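Tazi tube-rack set: budget notes

We got two full hand-held gripper stations running for less than we feared, and we're so pleased that we're sharing the shopping list with the data! Each station needs a pair of grippers, a board and two racks. The board was $38 and each rack $29.
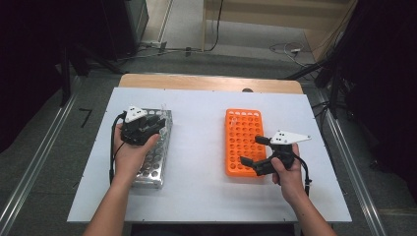 Groma wrote to ask whether the second pair could wait until spring. It could, but shipping is charged per order, so we bought both at once and stayed under our $2000 cap (with $397 left for spare cables and tubes!).

Still to price: a second table and more storage. Fluvent is collecting quotes in January.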